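Questions we get asked a lot, bead and button swap, Cilden hall. Updated June. If yours isn't in here, ask at the door or write to Colette Poulain, address is on the back of the flyer.

## Coming along

**Do I need to book?**

No. Just turn up. Tables need booking, people don't.

**What time?**

Doors 10am, tables from 9am. We pack up at 3pm and we do mean 3. The hall has another booking straight after.

**How much is it to get in?**

Free if you bring something to swap. A pound if you don't. Under-twelves free either way.

**What counts as something to swap?**

Beads, buttons, buckles, clasps, hooks and eyes, sequins, findings, toggles. Thread is fine if it's on the reel. No fabric, we tried fabric, it took over. No wool either, sorry. There's a wool lot who meet in Munro, much bigger than us.

**Can I just buy?**

Yes, from the sellers along the window side. The middle tables are swap only and no money changes hands there. Please don't offer cash to swappers, it causes bother.

**How many tables are there?**

21. They usually go a fortnight before. Waiting list after that, and people do drop out so it's worth being on it.

## How the swap works

**What's a fair swap?**

Whatever the two of you agree. Most people go by the scoop. One scoop of ordinary shirt buttons for one scoop of ordinary shirt buttons, and so on. Glass for glass. Mother of pearl gets swapped by the piece, and horn usualy does too.

**Who decides if we can't agree?**

You do. Or you walk away. We're not refereeing over toggles again.

**Can I bring mixed tins?**

Yes, and lots of people love a mixed tin. Tip it out on a tray first though so people can have a look. Pins out before you come please.

**Is there a limit?**

400 buttons or one shoebox per person on the swap tables, whichever you reach first. You can go round twice if it's quiet after lunch.

**What happens to leftovers?**

Take them home. Anything left at 3pm goes in the school craft bin and you won't see it again.

## Sorting and storing

These come up every single time so here they are in one place.

**Sort by colour or by size?**

Colour if you sew on a whim, size if you mend. Beads nearly always size first, then colour. If you've got under 200 of anything don't bother sorting, one pot, done.

**What should I keep them in?**

Anything that shuts and that you can see into. Jam jars look lovely and are a pain, you can't get to the bottom without tipping the lot out. Shallow is better than deep. Small drawers work well for buttons, not so well for seed beads, which creep over the back and get down behind. For those use screw-top tubes or little zip bags, then put the bags in the drawer.

Don't overfill. Half full and you can stir with a finger and find the one you want. Full to the top and it jams the first time you pull it.

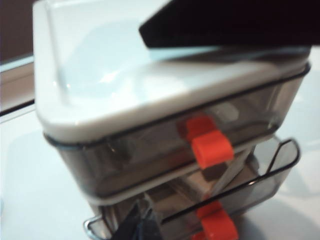 Ulla Halvorsen wrote in to disagree with nearly all of that. She keeps 2,000 odd buttons strung on shoelaces by colour, hung off a coat hook, and says she can find any one of them quicker than the rest of us can get a lid off. She also says sorting by size is for people with no imagination. Noted, Ulla.

**Do I need labels?**

If you can see what's in it, no. For seed beads yes, put the size on, you will not remember. Masking tape and a pencil. Felt tip fades.

**My old buttons smell / have gone sticky. Why?**

Probably an early plastic breaking down. Get them away from everything else today, they can set the others off. Keep them in paper with a bit of air, no sealed tubs. Please don't bring them to the swap.

**Can I wash old buttons?**

Depends. Glass and modern plastic, warm water, drop of washing up liquid, dry on a towel. Metal, wood, horn, leather, anything painted: no water. Dry soft toothbrush. If you don't know what it is, toothbrush.

**Metal ones going green?**

Wipe, dry, store seperately. Take them off the old card, the card holds damp.

**Should I leave them on the original cards?**

If the card's clean and complete, yes, people like a full card. If it's got two left on and a rusty staple, cut them off.

## Selling

**How do I get a table?**

Write to Colette. Say what you sell and whether you need a socket, there are only a few. Eight pounds, pay on the day.

**Can I share?**

Yes. Sort the split out between yourselves.

**Can I sell finished jewellery?**

A bit. No more than a quarter of your table. Bits and parts are the point of the day.

**Are traders allowed?**

Small ones. Remivau come most times with their glass beads and Kokel do clasps and wire. If you've got a van with your name on it and four staff, this probably isn't your thing.

## Getting here and other bits

**Parking?**

Side of the hall, not many spaces, full by half ten. Otherwise the street behind the chemist. Not the doctors' car park, they complain and they're right to.

**Bus?**

Stops outside. Check the timetable, it changed in the spring.

**Is it step free?**

Yes, ramp at the side door, ring the bell if it's shut. Toilet is on the same level. Aisles get tight about 11, so come early or after one if you want room to move.

**Tea?**

Yes. Tea, coffee, squash, cake until it goes. Drinks stay at the tea end, after what happend with the sequins.

**Dogs?**

Assistance dogs only. Too many small things on the floor.

**Small children?**

Welcome, but same problem. Keep hold of anyone who still puts things in their mouth. There's a threading table for older ones with big wooden beads, someone needs to stay with them.

**I've lost something I brought by mistake. Can you help?**

Tell us on the day and we'll shout it out. After that it's very hard, they've gone home with somebody. Check your tin before you leave the house. Gran's blazer set does not want to be in there.

**Will you value my collection?**

No. None of us are qualified and we all disagree.

**When's the next one?**

Autumn, date once the hall confirms it. Goes up on the door first.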